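June
Posted by the Vustwood collection desk

Status for Prudix, short one this time. 1609 examples recorded so far, 1167 through review and usable. Rest still waiting, mostly becuase the labels need a second pass. Round objects going well, two grippers in use at the Puvberg site.
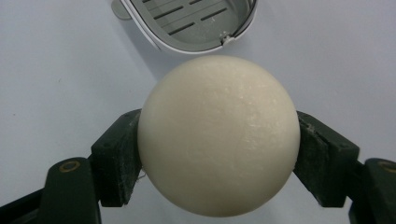
Next up is the small stuff, 23 items on the list. Bednárik set is held until we agree on how to mark a slip vs a clean release. Need your answer on that before the next batch. Also pads are scuffed, want to order spares, cost to folow.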